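Mon 15 December

The Year I Finally Wrote Down the Recipes

My mother kept her recipes in her head, and my grandmother kept hers in her hands, so when I tell you that I spent most of this fall typing up a family cookbook, please understand that I was starting from almost nothing. A few index cards, one church bulletin with a pie crust on the back, and a lot of phone calls.

The idea came up at a birthday dinner in October, when my cousin asked how Grandma made her potato rolls and six of us gave six different answers. Everybody was sure! My uncle still swears there was buttermilk in them. I went home that night and opened a new document on the computer and called it Yule, because I had the wild notion I could have it printed and wrapped before the holidays.

I did the layout myself (slowly, and with some language I won't repeat) and took it to Vimdale, the little print shop over by the post office. Pascual Sepúlveda runs the counter there, and he was so patient with me. He talked me into a spiral binding so the book would lie flat next to the stove, and he caught that I had the gravy listed twice. We ended up with 94 pages, a good deal more than I had planned, mostly on account of my aunt's casseroles.
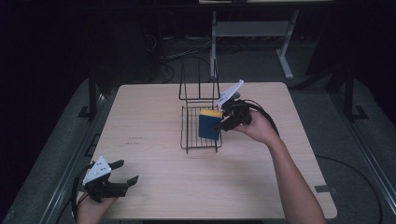
How do you write down a recipe from somebody who never measured anything?
Cook it with them if you can, and catch each handful in a measuring cup before it goes into the bowl. My aunt put up with this for three Saturdays.

For the recipes where the cook is gone, I went by taste and by arguing. I made the rolls over and over, and I brought a batch to my uncle each time, and he would chew for a long while and say "closer." The version in the book has no buttermilk, but I put his version in underneath with his name on it - it seemed only fair, and it kept the peace.

I left in the odd little notes, too. My mother's line about the fudge was "stop when it looks right," and I couldn't bring myself to change a word. I did add a temperature in parentheses for the grandkids.

The boxes are stacked in my hallway now, and I still have wrapping paper to buy. If you're family and you're reading this, act surprised. And if you know what Grandma meant by "the good pan" in the cornbread recipe, please call me, because I left a blank space on that page and I'd love to pencil it in.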